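Ticket: Urus home tasks, pick-up from table
Opened by: Melati Jugah
Assigned to: Rhys Tamihana
Component: Flallach grasp planner, simulation build
Priority: normal
Status: open, waiting on retest

Summary
Thin straight items on a wood tabletop are gripped off-line and turn when lifted. Flat and boxy items are fine on the same build. We can't move tidying-up to the real kitchen until this is sorted.

Melati Jugah, 9:40
Ran the table-clearing set on the February build. It has 11 item types. Only 2 of them fail, and they are the two long thin ones. The arm gets to the item and closes, the log reports a good grip, and then the item swings during the lift and drops. Lighting preset is "evening," which is what most people's kitchens look like when the dishes get done. Planner settings are the defaults that ship with Osman.

Rhys Tamihana, 10:15
Does it fail with the daylight preset too? And is the item square to the gripper at the start or at an angle? A small lean matters more than people expect on a thin part.
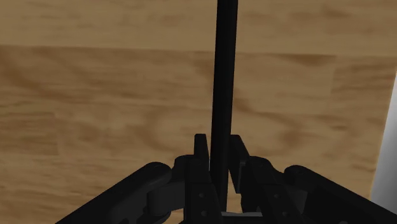
Melati Jugah, 11:05
Same failure in daylight, a bit less often. Start pose is random within the usual limits, so a lean of a few degrees is normal. I left it that way on purpose. Nobody lines up a spoon handle before asking for it to be put away.

Rhys Tamihana, 1:30
Went through the logs. Two separate things.

1. The planner takes the item angle once, at the start of the approach, and never updates it. If the first estimate is off, the fingertips close a little crooked and the item pivots.

2. Grip point is set from the part of the item the camera can see. When one end is hidden by the hand, the computed center moves toward the visible end. The lift is then off balance.

Workaround for now: set angle_refresh to on and lower the approach speed. Raise the pause before close to 390 ms so the second estimate has time to land.

Melati Jugah, 3:10
Applied both. Turning is much better. Still drops the heavier item when it is gripped near one end, so your second point stands. The slower approach also adds up - clearing a full table now takes longer than I would take by hand, and I am not fast.

Rhys Tamihana, 3:45
Expected. Fix for the center estimate is in review with the Flevau team. It fills in the hidden length from the item model.

On the question in your email about whether this is ready for a house: no, not for mixed clutter. I'd be comfortable with cups and boxes on a clear table. Thin items need the fix plus a clean run on the real arm, and I would keep someone in the room for that.

Next steps
Melati: rerun the thin items when the Flevau patch is merged, both lighting presets.
Rhys: add a check that flags a grip as doubtful when one end of the item is hidden.
Leave ticket open until both are done.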